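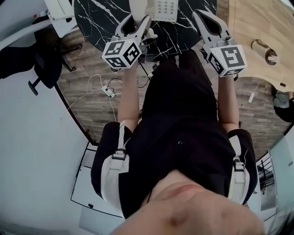
Chapter 2: The Telephone on the Table

Office manuals like to promise that a well-placed phone will calm a whole room. I doubt it. A phone on a round black table with white veining looks handsome, and a handsome table is still a poor place to write down a number if it has no room for a pad.

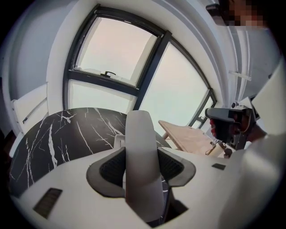

Thandeka Zulu objects that a table near a window gets used more than any desk, and that a phone should go where people already sit. Perhaps. She offers no figures, and the Masta survey of 1000 offices asked only what people meant to do.

Cords are the harder matter. A coiled handset cord tangles, and a power strip on the floor collects more cables every September.

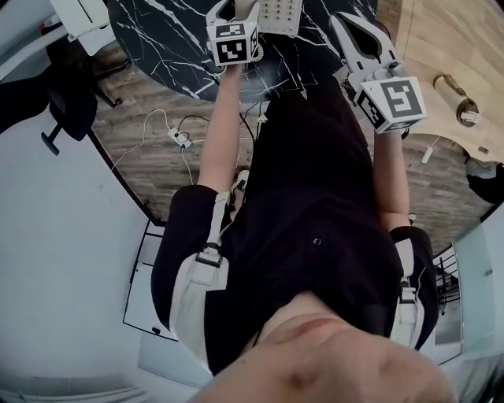 Should the phone move to the desk, then? Only if the desk is where calls get answered – otherwise the cord simply crosses a different piece of floor.

Engelbrecht's rule of keeping some 100 centimeters clear on every side sounds scientific, but he never says how he arrived at it.

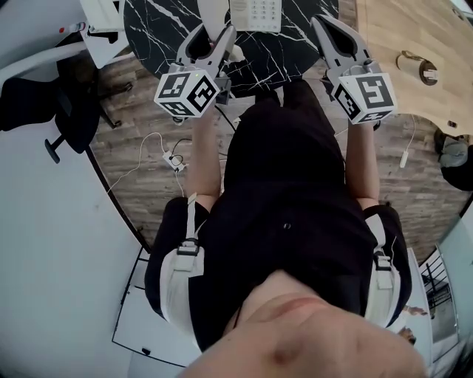 The rule also ignores chairs on casters, which roll over whatever lies in their way. In the exercises that follow, measure your own room before you trust his.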